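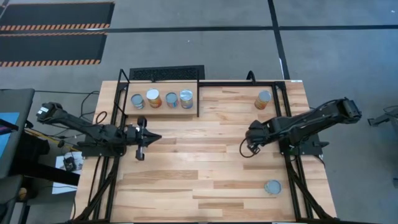
Cans, wooden shelf, butcher-block top. Four up, two to go.

**1/** I have been told, again, that the way to fix my kitchen is to put canned goods on a little raised shelf where I can see them. I have doubts. A thread.

**2/** The pitch, as I understand it from a Grestent leaflet and from Gemma Lightfoot (who lent me the leaflet and wants it back): you waste food when you can't see it. Put the cans in one row, one deep, and you'll cook from them.

**3/** Fine. But I can see my treadmill too.

**4/** Look at how much wood that row takes up, though. A whole shelf for four cans. My pantry cupboard is 21 inches wide and I keep a winter's worth of beans in it by stacking them like a normal person.

**5/** "But you don't know what's at the back." I do know what's at the back. It's chickpeas. It has been chickpeas since we moved to Posville.

**6/** Second complaint: labels. Everyone selling you this idea talks about the labels facing out and the colors looking nice together. Blue-grey next to orange and yellow, a silver one with a blue band, then one with all of it at once. OK, it's cheerful. I'd still like to know which one is the soup without picking it up.

**7/** Diễm Bạch replied to an earlier post of mine to say you should group by meal and leave color out of it. That's the first sensible thing I've heard on the subject. Tomatoes with beans, coconut milk with curry paste. I'd shelve things that way.

**8/** Third complaint, and it's the one that gets me. The leftovers. There's always a can standing off by itself to the right of the shelf, and another one down at the front on its side of the counter, and you tell yourself they're "next."

**9/** In my house "next" lasted from New Year's until I moved one to wipe under it. Then I put it back where it was.

**10/** The method has an answer for this, naturally. Buy a second shelf. Lockwood will sell you one in the same pale wood for $40. I could buy an awful lot of chickpeas for $40.

**11/** Someone's going to bring up the Britora newsletter, so I'll do it first. It says a visible shelf "changes how you shop." How would they know? Did they go to the store with anybody? I want to see receipts. I mean that literally, grocery receipts, before and after.

**12/** Things I'll grant. A raised shelf gives you clear space under it or in front of it, depending on the design. A plain wood top is easy to wipe down. And a single row stops you from buying the fifth can of something when the fourth is staring at you.

**13/** Except there IS a fifth can. See the picture. And a sixth.

**14/** Jade Mottram asks whether I've tried it myself or I'm just complaining. Both. I gave it 2 weeks with a plank on a pair of loaf pans. I used the corn and one tuna. I did not touch the lentils, and seeing them every morning made me like them less.

**15/** Also, dust. Can tops are round, flat, and have a rim, so they collect it. A can in a cupboard with a door doesn't need rinsing before you open it. (Rinse it anyway, Yvonne Furnival will be in my replies otherwise.)

**16/** So what would change my mind? A row that stays at four for a month, with different cans in it at the end than at the start. Send me both pictures. I'll post them and say I was wrong.

**17/** Until then I'm keeping the door on my cupboard. Gemma, your leaflet is in the mail.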